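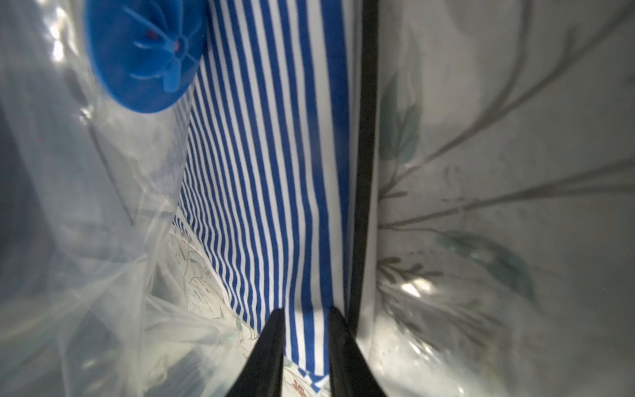
Fanix Roman Steelyard Kit, Review

The steelyard is an unequal-arm balance. The load hangs from the short arm, close to the pivot, and a single counterweight slides along the long arm until the beam sits level. The notch under the counterweight gives the reading. Most surviving Roman examples have two or more pivots, so that one beam can cover a light range and a heavy range by turning it over. Any replica worth the money has to do the same.

The Fanix kit does. It supplies a 30 cm brass beam, two suspension hooks, a load hook with chain, a lead-free counterweight, and a booklet. The beam comes drilled but not marked. You cut the notches yourself with a small file, which is the main reason to buy it, and also where most of the error comes in.

Assembly

Allow four hours, most of it for marking. The booklet tells you to hang a known load, find the balance point, scribe it, and repeat for each division. This is sound practice. The scale of a steelyard is linear, so in theory two points are enough and the rest can be stepped off with dividers. I did it both ways on opposite faces of the beam. The divider method was faster, and I could not find any difference in the readings larger than the width of a notch.

The pivot holes are round. A knife edge would be better. With a round hole and a round hook there is enough friction for the beam to rest level at slightly different counterweight positions, depending on which side you approach from. A touch of dry graphite reduced this but did not remove it.

Accuracy

I took 20 readings on the light side, each with a load checked on a digital scale. Of these, 17 fell within half a division. The other three all read low, and all three were taken late in the session.
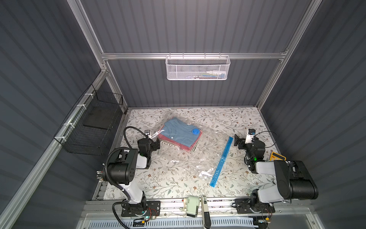 Ankica Shehu wrote that the late readings on her own kit had also come out low, and that she traced it to the load hook creeping inward on its seat, which shortens the short arm. She filed a shallow groove to hold it. I cut the same groove and repeated the three loads, and they came back inside half a division.

The heavy side is less good. The pivot is so close to the load hook that a very small shift in either one has a large effect. Expect to use it for rough work only.

The units

The booklet divides the scale into unciae, twelve to the pound, and gives one value in grams for the Roman pound with no range and no source. Surviving weights disagree with each other, some through wear and some because they were never very exact. A table of several museum weights would have been more useful than the two pages on market life. If you prefer another value for the pound, ignore the booklet and calibrate with your own masses. The hardware does not care.

Compared with the Irnov

The older Irnov kit has a longer beam and proper knife edges, but it comes already engraved and has one pivot. It gives better readings and teaches less. For a classroom or for anyone who wants to know how the scale was laid out, I would take the Fanix. For a working balance, the Irnov.

Wanted in a later version: a seated load hook, hardened pivots, and a booklet with references.

Shares 30 | Comments 4

Haris Pavlović
Did you weigh the counterweight? Mine was a bit under the figure in the booklet. It makes no difference if you calibrate with real loads, but the printed template will be off.

Slavica Karagiannis
The template is off anyway. It assumes the beam has no weight of its own. Zero is not at the pivot.

Haris Pavlović
Good point, I had missed that.

Lumturie Jurić
Does the groove for the load hook need to go on both edges if you want to flip the beam? I have only done the light side so far.

Contact | Copyright 2023 | Back to top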